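Ticket 1330: Scheduled image uploads to shared drive stop after 9 files
Last updated: 1/26/24
Status: Resolved
Opened by: Pacita Abella
Assigned to: Sugeng Nugroho

We use cookies to keep you signed in and to remember your ticket filters. By continuing you accept our cookie notice.

Problem as reported

The nightly upload from the Padilla office PC to the shared drive stops partway through. The folder has 274 JPEG files in it. Nine go across and then the Omico sync client shows "Waiting for server" until someone closes it. If I restart the client, it sends nine more and stops again. No error code. It worked before the client updated itself last week. Internet is fine, and I can open the shared drive in a browser and drag files in by hand with no trouble.

Sugeng Nugroho
Please send the client log from the Help menu. Also tell me if the PC is on the wired network or Wi-Fi.

Pacita Abella
Wired. Log attached. Last night it stopped at the tenth file in the folder. It opens normally on my PC.

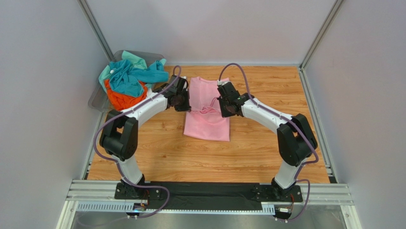
Attachment 1: pink garment on wood work surface, two arms. Opens OK locally.

Sugeng Nugroho
Thanks. The file opens here too and the header looks normal, so I don't think it is a damaged file. I renamed it and uploaded it by itself from my own account and it went through.

The log has this line repeated after every ninth file:

upload paused, status 429, retry-after not set

429 means the server is telling the client to slow down. The client is supposed to wait and try again. It looks like the new version waits for a retry time that the server never sends, so it sits there forever.

Things to try, in order:
1. Settings > Transfers > set "Parallel uploads" to 1.
2. Turn off "Verify after upload."
3. Quit the client fully from the tray icon and start it again.

Pacita Abella
Did all three. It got further this time, up to 61 files, then the same message. Turning verify back on made no difference either way.

Sugeng Nugroho
OK, so it is the request rate. Passing this to Adaeze, who has admin rights on the Drorard server.

Adaeze Fashola
The upload rule on Drorard was set per address with a very low burst limit. Padilla has one outside address for the whole office, so every PC there shares that limit. I raised the limit for the Padilla address and turned on the retry-after header. Please run the job again with parallel uploads back at the default of 4.

Pacita Abella
Ran it at lunch. All 274 files went over. I compared the file count and the total size on both sides and they match. I'll leave it on the schedule tonight and report back.

Pacita Abella
Overnight job finished too. OK to close.

Sugeng Nugroho
Closing. The client still hangs if the header is missing, so I have reported that to the vendor separately. Until there is a fix, don't turn the header off on Drorard.

Related tickets
Omico client asks for password after every restart
Uvus mapped drive shows wrong free space
Thumbnails missing in shared folders
Drorard: how to request a higher quota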